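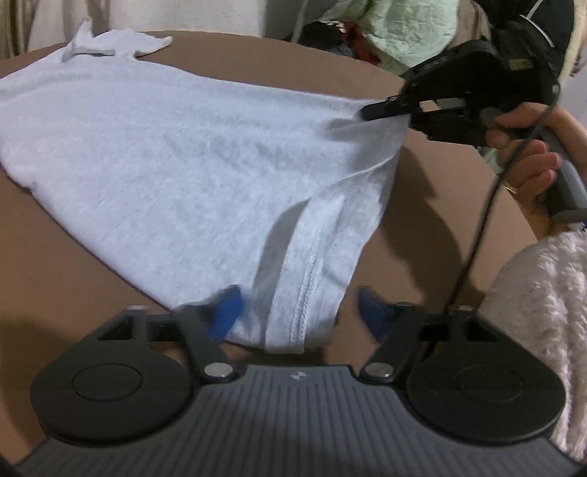 Re: [mudutel-equip] Nava gripper budget, second pass

Hi all,

Quick one before the May meeting, sorry it's long, typing between other things. Replying to the Bornstead message underneath but I've pulled the bits I'm answering up to the top so you don't have to scroll.

Short version. I think we buy one more pair of the hand-held grippers this round, a proper box of spares, and hold off on the arm. The arm isn't off the plan. It moves to next year's line.

What we've got now is two working hand-helds, one per hand, so one operator going at a time. Everything on the Nava garment work is two-handed, hem in one jaw and a corner in the other, so a single gripper down means the whole station is down. No half speed. We lost most of an afternoon to that last month over a cable, and a cable is the cheapest thing on the list!

Nedance quote came back. 942 per gripper, before tax and freight, same body as the ones we have, cable included, handle included. They would not budge for two. They might budge for four. I asked and got a "let's talk", which in my experience means a few percent and a longer wait. Quote's good till end of the month after next so we've got room but not heaps.

Spares, from the same quote:

finger pads, soft, blue (sold in pairs)
finger pads, hard, black (also pairs)
pivot pins, one bag
cable, straight, long
cable, straight, short
handle sleeve, grey

I'd like both pad types. Soft ones for the knits, they hold a T-shirt hem without chewing it. The hard ones are better when you want a small pinch in the middle of something thin. People have their preferences and I'm not going to rule on it by email, just get both and log which was on for each session. PLEASE log it. Half of the notes from the first month say "usual pads" and I have no idea what that means any more.

Pads are where the money goes quietly. We've gone through 19 pairs since the project started, which nobody had in the budget, me included. They came out of consumables and then consumables came out of travel. So this time they get their own line.

> Can we get away with the 3D printed pads from the workshop instead?

For a demo, sure. For recorded sessions I'd say no, the printed ones varied too much batch to batch and two of them split along the layer lines. Cheap, but somebody has to babysit the printer and that somebody has been me.

> The arm quote looks reasonable, why not just do it now while the money is there?

Because the arm price is the arm. Then there's the stand, the controller cabinet, the guarding, the electrician, the training day, and an insurance bump that the office hasn't given us a figure for. I put all that in the sheet (tab is called "arm REAL") and it came to a lot more than the front page. Also we have nothing ready to run on it. The point of the hand-held work is to get enough garment handling recorded that the arm has something to learn from when it turns up. Buying it first means it sits under a cover and the warranty clock runs.

Happy to be argued with on this. If someone's got a grant that has to be spent by year end, say so now and not at the meeting.

Hours. We've got 44 hours of usable recording so far. Usable meaning both sides synced, not the total. The Nava plan wants a good deal more than that by spring and with one station I can't see it, even if nothing breaks. With a second pair we could run two tables, or (what I'd prefer) keep one table and have the second pair charged, checked and sitting there ready. Less glamourous but it's downtime that kills us, not lack of people.

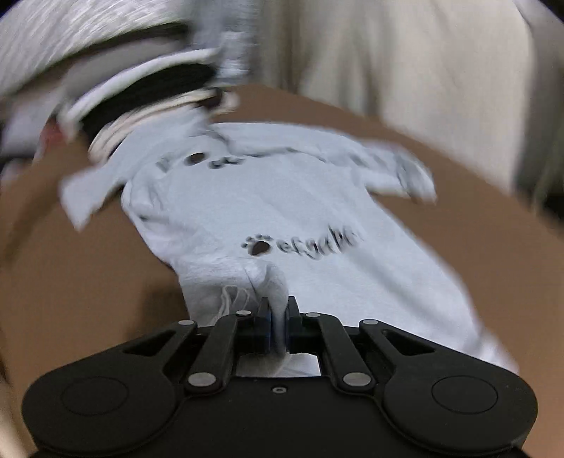 How long does Nedance take to deliver a pair of grippers?

Five weeks from purchase order on the last lot, and they're quoting the same again, with spares shipped separately and a bit quicker.

So count back from when you want to be running and that's your deadline for signatures. Purchasing will want a week or so on top. If we approve at the May meeting we'd have them well before the winter break and could do a shakedown with no pressure on.

Other stuff that's not grippers but lands in the same budget:

Tables. The brown one with the rounded edge is fine, please don't replace it. Colour is good, pale fabric shows up clearly against it, and the matte top doesn't throw glare back. I had a couple of people ask for a white bench. No. We tried white and the pale shirts vanished. If we do buy a second table I want the same sort of finish, anything mid-tone and dull. The second-hand place out past Bornstead has some, I'll go and look if I'm allowed to claim the fuel.

Cardboard. Seriously, one line for cardboard. A big box top makes a decent second surface and the recordings are better for having some variety underneath. It costs nothing but it goes soft and saggy and then folks stop using it, so replace it when it's tired. I've put in a token amount so purchasing doesn't ask.

Garments. We need more variety than money. T-shirts we are drowning in. Short on: anything quilted, kids sizes, things with zips, and towels that aren't white. If you've got cast-offs bring them along, washed. I'd sooner spend the clothing line on a couple of odd items than on another pack of tees.

Storage. Padded case for each pair, one shelf, labelled. The grippers are living in a tub at the moment and the fingers get knocked against each other. I reckon a fair bit of the play in the left-hand one comes from that tub.

Cable management. The cable wants to drape across the work every time the top hand comes over. Overhead hook and a bit of elastic would do it. Ten minutes with a drill. Not a capital item!! Someone put it in the capital sheet, I've moved it.

> What about a service contract for the grippers?

Skip it, I think. The quote for cover was a fair chunk of the price of a new unit each year and the bits that wear are the bits we can swap ourselves. Pads are two minutes. Pins are fiddly but fine with decent light. If a motor or a board goes we post it back. With a spare pair on the shelf we can afford the wait, which is kind of the whole argument for the spare pair.

> Should the two sites share?

We talked about it and I was for it untill I priced the courier. A case going back and forth between here and Bornstead every fortnight eats the saving inside a year, plus somebody always needs it on the wrong week. I'd rather Bornstead had their own pair out of the following round and borrowed ours for the odd day.
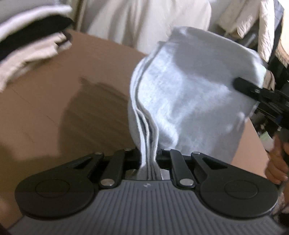
Light blue cloth, two grippers, on the cardboard top.

Folded towel-type fabric is the case I'd use to judge pad wear by, if anyone wants a test for the buying decision. Several layers going into a narrow gap. A fresh pad and a tired one feel different on it straight away, where on a thin shirt you mightn't notice for weeks. I'd propose we do that check at the start of each month and swap when it slips, and budget on that basis instead of on a guess. Will write it up properly if people agree.

What I need from this list:

a yes or a no on one extra pair, this round
any money that has an expiry date on it
corrections to the sheet, in the sheet, not by reply to me please
someone at Bornstead to confirm which cable length suits your bench, I've assumed long and might be wrong

I'll put the final version up the night before. If the arm people want ten minutes on the agenda that's fine, send me the slides by noon so I can get them on the laptop.

Cheers, got to run

Earlier message to mudutel-equip, from the Bornstead end:

> Hello everyone,
>
> Had a read of the first budget and have a few questions before it goes to the meeting.
>
> The pads. First draft has them under consumables with no number against them. Can we get away with the 3D printed pads from the workshop instead? We have a spool and a half sitting here doing nothing.
>
> The arm quote looks reasonable, why not just do it now while the money is there? My worry is that it gets pushed back a year, then another year, and the project finishes with a lot of recordings and no arm to try them on. I'd be more comfortable with a deferral if there was a date written beside it.
>
> What about a service contract for the grippers? We had one on the old kit and used it twice. Not saying we need it, only that it should be a decision and not something we forgot.
>
> Should the two sites share? Ours would be idle a fair part of the week and I feel bad asking for a full set.
>
> Last thing, lead times. If it's months then the rest of this is academic for the winter sessions.
>
> Thanks for pulling the sheet together, I know it's a slog.

PS forgot the date for the arm. Fair point in there. I've written "decision by next May" beside it in the sheet, change it if you hate it.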